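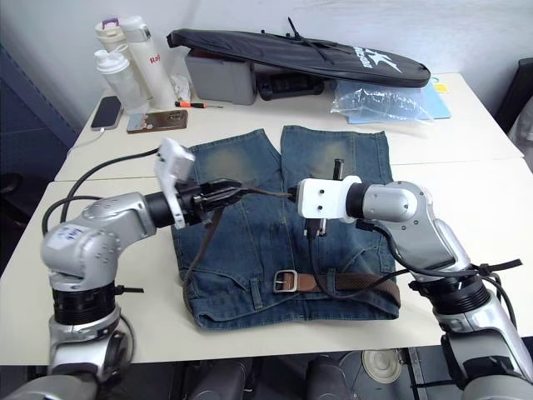 Council > Open Government > Spending Reviews > Emergency Relief

Emergency Relief Purchasing: Walk-Through Checklist, With Comments

Town of Lavley, Aug 13, 2021. Marked up by the reviewer. Items are OK, NOT OK or ASK AGAIN. The third box was added by hand in April and has been the busiest ever since.

1. Purchase orders signed before delivery.
NOT OK. Of 43 orders pulled, 13 were signed after the goods had arrived. One was signed after the goods had been used up. The clerk's office calls this "catch-up signing" and has a stamp for it.

2. Three written quotes on file for anything over the limit.
ASK AGAIN. The folder for the hand sanitizer order does hold 3 quotes. All come from Grimero, on different letterhead, and the cheapest one won.

3. Emergency powers used only while the emergency order was in force.
NOT OK. The order lapsed in April. The new blinds in the council chamber were bought under it in June. I was told sunlight had been a concern for a while.

4. Storeroom: exits clear, aisles wide enough to walk.
OK, if you walk sideways. The rear door opens all the way now. Last visit it opened as far as a pallet of face shields would let it.

5. Storeroom: stock matches the ledger.
NOT OK. The ledger says 41 cases of gloves. The shelf says fewer, and the sign-out sheet is blank below the word "Date." Two council members from opposite sides of the aisle each told me the other party has them.

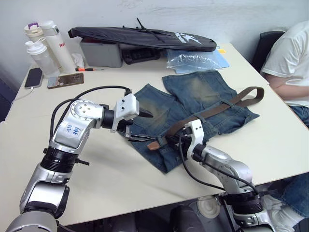 I asked for the sign-out sheets from earlier months and got a very nice binder with tabs. The tabs were labeled. Behind them was the same blank sheet, copied.

6. Fire extinguishers tagged and in date.
OK. Credit where due. These are the only documents in the building with a legible signature.

7. Clothing and bedding vouchers issued against a named household.
ASK AGAIN. Names are there for most of Hà district. For the Drikesia side the column reads "various." Various did well last winter and received bedding twice.

8. Contract awards posted in the public lobby.
OK, technically. They are posted behind the rack of dog license forms. Move the rack.
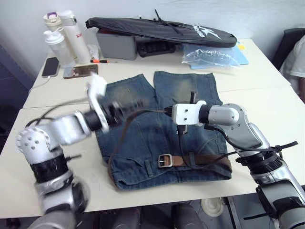

Jeans with a brown belt, folded on a white table.

9. Members' interests declared before the vote.
NOT OK. Forms were filed for every vote. Several were filed the following week, with the word "before" underlined, which I took as a sincere effort.

10. Independent inquiry considered.
ASK AGAIN. The minority members moved for one. The majority sent the motion to the purchasing subcommittee, whose purchases it concerns. No meeting is scheduled, but there is a budget line for refreshments.

To fix before the next visit: items 1, 3, 5 and 9. Send the glove count in writing. "Plenty" is not a number.

Comments (4)

millrace_voter
I've been in that lobby a hundred times and never saw a contract. Went today and looked behind the dog forms. Sure enough.

Two Terms Was Enough
Funny how the last council's spending never got a checklist. Their blinds were nicer too.

pdq
@Two Terms it did get one, in the library basement, next to the microfilm. Item 1 was the same.

hollyhock77
Can someone at town hall say who supplies the binders? Asking because the tabs do look good.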